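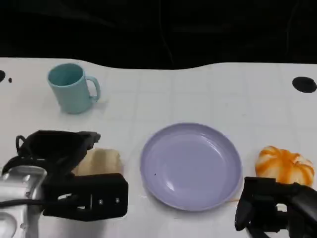
Skilta opens its Skirbridge shop this June with mugs, plates and one very good towel

SKIRBRIDGE, June. Hi everybody, Ebony Prendergast here from Skilta. I get to write the announcement this time, so forgive me if it runs a bit giddy! After two years of selling online and out of the back of my car, we're opening a real shop on Grendier Street, doors at 10 on Saturday.

We're starting small, with tableware and towels for everyday use. The plates come in lavender, the mugs in a pale minty blue (my favorite, I've been drinking from mine since winter), and you can mix them however you like. We've made 200 place settings for opening week and I'd love to see every one of them go home with somebody.

Then there's the Tuhiwai towel. Kane Tamihana picked the cloth, a beige terry with plenty of loop to it, and he went through a silly number of samples before he was happy. It comes in one color for now. I asked for green and lost that argument.

We'll sell the towels rolled. I used to fold mine in thirds and fight with the shelf every week, and now I roll the lot and they sit in a basket by the tub. Oksana Polishchuk will be at the front table all day Saturday showing how she does hers, so come and have a go. 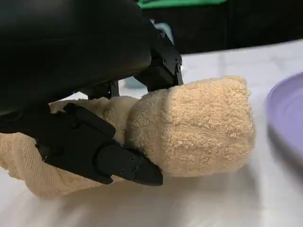 Rolling a towel, the Skilta way

Lay it flat and smooth out the corners. Fold it lengthwise, then roll from one short end and keep your hands close together. Mine come out lumpy about half the time, fatter at one end than the other, and they still fit the basket just fine.

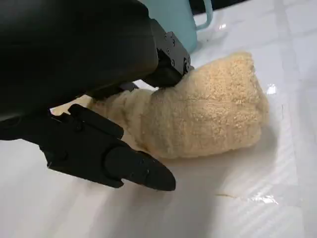 A beige terry towel, rolled up on a white tabletop.

The first 100 customers get a free washcloth in the same terry. We're open Tuesday to Saturday, 10 to 7. For samples or interviews, ask for Wissam Semaan at the shop. He's much better at answering the phone than I am.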